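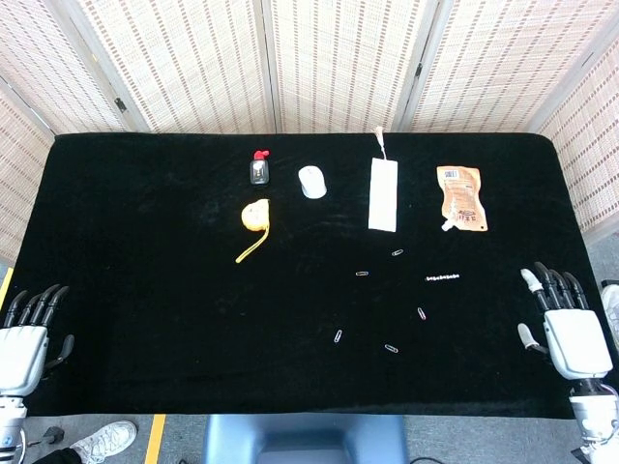

Slide 1. Table layout for the paper clip task, both hands open at the near corners.

Speaker notes: Teaching by Remote Control
Presenter: Armelle Joly, Skalus
Session date: 6/2/22
Allow 40 minutes, including questions.

Slide 1 — Opening
Welcome the audience and thank Mercy Kariuki for the invitation. State the subject of the talk: how an operator shows a humanoid robot a task by driving its arms and hands remotely, and how those recordings are used in training.
Leave the slide up while introducing the task. The operator picks up paper clips one at a time and adds each to a short chain. Point out the chain to the right, then the single clips on the black cloth. The mouse, the tape measure, the bottle and the pouch are not part of the task. They remain on the table so that the robot learns to work with other things nearby.

Slide 2 — The operator's position
Explain that the operator's own hand movements are passed to the robot's fingers. Operators at the Brimden site complete eight hours of supervised practice before any of their recordings are kept. Joana Arruda wrote the practice schedule and will take questions on it.
Mention the folding screen. It gives the cameras a plain, steady background and keeps movement elsewhere in the room out of view. (Go back to Slide 1 if asked.)

Slide 3 — What counts as a good demonstration
Each recording starts with the hands open and empty and ends in the same position. A dropped clip does not spoil a recording, provided that the operator recovers it without haste. We keep those recordings and label them separately — they have proved useful in training.
Play the first clip. Do not talk over it.

Slide 4 — Figures
The current set holds 400 accepted demonstrations from 32 operators. A single session may run up to two hours, with breaks. Obadia Odera reviews the recordings and may reject one for unclear finger contact or for a late start.
If asked about cost, refer the question to the Bhatia project office.

Slide 5 — Open problems
Thin metal parts remain difficult. The operator has a limited sense of touch, and a clip lying flat gives the fingers very little to hold. Describe the two grips under comparison: pinching from above, and sliding the clip toward the table edge.
The comparison will be repeated at Adby in December. Braulio Barrera is the contact for groups wishing to send operators.

Slide 6 — Questions
Repeat each question into the microphone before answering.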